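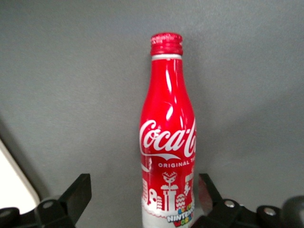
La séance est ouverte à 18 h 30 par Britt-Marie Forsberg, qui remercie chaleureusement les 13 membres présents d'être venus malgré la pluie de novembre, et qui excuse Frøydis Tveit, retenue à son travail. Le premier point porte sur la vitrine « Boissons et jeux vidéo » de notre bourse d'échange. Selim Baysal propose d'y mettre à l'honneur la bouteille Coca-Cola en aluminium rouge, celle dont le bas porte un décor blanc façon pixels, avec la plante carnivore qui sort de son tuyau et le petit fantôme à côté. L'idée plaît beaucoup (on a même un peu débordé sur les souvenirs de manettes !) et elle est adoptée à l'unanimité.

Diễm Tạ rappelle que la vitrine prêtée par la maison Verovby mesure 60 cm de large et qu'il faudra choisir. Après une discussion fort sympathique, on retient 10 pièces, et les autres iront sur la table d'échange. Frøydis Söderlund souhaite que les bouteilles soient présentées debout, bouchon en place, logo tourné vers le public. Accord général. 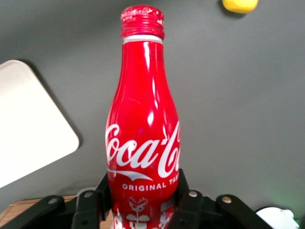 Bouteille aluminium rouge, bouchon à vis rouge, côté logo.

Pour les étiquettes, Selim reprend le modèle de l'an passé, en caractères plus gros. La bourse compte déjà plus de 43 inscrits, ce dont Britt-Marie se réjouit vivement. Diễm se charge de réserver les tables chez Gondik et Frøydis Söderlund du café.

Prochaine réunion un lundi, même heure. La séance est levée à 20 h 15.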